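Zurville Opens Refitted Reading Room at Yensuk House

ZURVILLE, 08/10/2019. The Yensuk House Trust announced today that its ground-floor reading room has reopened to the public after a full refit. The room had been closed since January while new lighting, heating and storage were put in.

The refit was carried out by Boden, a furniture and interiors firm with workshops in Zurville, under the direction of project lead Anong Mahawong. The work covered the main room, the side hall and the long counter facing the garden door. In all, 156 storage units were built for the project. They will hold the Trust's lending collection of 1018 titles, together with newspapers, local maps and the children's picture books that were previously kept upstairs.

"Visitors told us that the old room was dark and that they could not find what they came for," said Chanida Jitpraphai, director of the Yensuk House Trust. "We asked for a room with strong color and low shelves, where a child and a grandparent can both reach the books. We are very pleased with what Boden has delivered."

Each section of the collection has been given its own color. Yellow marks local history and travel, blue marks the children's books, and the general lending titles are kept in plain units along the north wall. The pieces are held together with metal fittings and can be taken apart and moved when the room is needed for talks or meetings. Seating for 200 people can be set out on such occasions.

The gray marble surfaces, a feature of the house for many years, have been kept. They were cleaned and polished by stonemason Somkiat Srisuk before the new furniture was brought in. Artificial plants and white vases have been placed in the public areas, and the planting will be changed with the seasons.

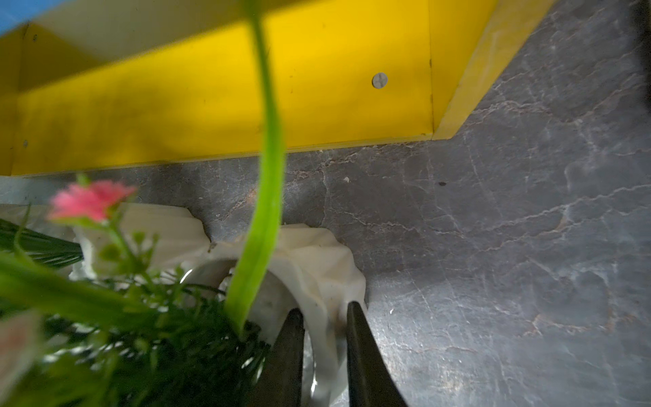
Yellow-painted wooden furniture on veined gray marble, with a white ceramic vase and greenery at Yensuk House.

Funding for the refit came from the Umow Fund for Public Rooms and from 454 individual donors. A board listing their names will be placed in the side hall.

"The donors made this work possible, and many of them have used the reading room since childhood," said Pak-hei Hsieh, chair of the Umow Fund. "We look forward to seeing it in daily use again."

Entry to the reading room is free. Borrowers with existing cards may continue to use them, and new cards are issued at the front desk. Groups wishing to reserve the room are asked to apply in writing to the Trust.

Media contact: Sombat Luangrath, Press Office, Yensuk House Trust | © 2019 Yensuk House Trust. All rights reserved. | Back to top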